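July, notebook, props and table setting
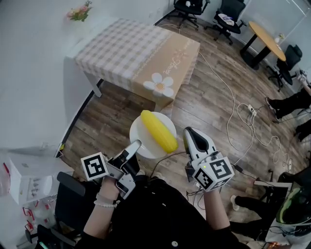

Yellow corn piece on the round white plate, checkered cloth table behind.

Carried on with the table setting this morning, starting at 9:40. The checkered cloth stays. I tried the plain one from the Bardale box first and the white plate disappeared against it from the far end of the room. The white-and-beige check gives enough of an edge to see the rim. Ironed it once, on low. It still has a fold line down the middle from being stored flat under the other linens.

The daisy panel is draped over part of the front of the table. It slides if anyone brushes past. Two strips of tape on the underside held it until lunch, then one let go. Next try is the wide tape from Fulard. The cardboard has a soft corner already, so don't pull the old tape off fast.

Pink flowers stay against the white wall. I had them on the table for an hour and they got in the way of everything.

Corn:
- Yellow reads well on white. Best item in the food set so far for color.
- Laid diagonally it takes up less of the plate than I had written down last time. Straight across, both ends hang over the rim and it rocks.
- Weighed it on the kitchen scale: 192 g with the plate, plate alone not done yet.
- The ridges pick up lint from the cloth. Wipe with a damp rag, no cleaner.

Plate: using the round white one only. The two ovals from Addo are chipped and I put them back in the carton with a note. Someone should decide if we keep them. The round one slides on bare wood but sits fine on the cloth. If it has to be carried with the corn on it, keep it level. The corn starts to roll at a small tilt when it's lying straight, and holds longer on the diagonal. Did not measure the angle.

Floor: the planks show every crumb of packing foam. Swept before starting and again at 11. Unpack over by the door next time.

Chairs: the black ones can stay at the round table in the back for now. There is enough space to walk between them and the cloth table if they are pushed in. Cups stay on the round table and off the checkered cloth, which we can't wash before the end of the week.

Light: ceiling lights on, blinds half down. With the blinds up there was glare on the plate after 10. Meter at the plate gave 3000 with the blinds up, and I forgot to write down the other reading.

Stock: 40 food pieces in the Birnenstead order, all unpacked and wiped except the bread. Box says 100 paper napkins, not opened. No lid on the small carton, so the loose pieces are in a freezer bag on top.

To do
- weigh the plate alone
- retape daisy panel
- second light reading, blinds half down
- try the corn on a bowl, same cloth
- ask about the oval plates

Stopped at 12:15. Cloth left on the table.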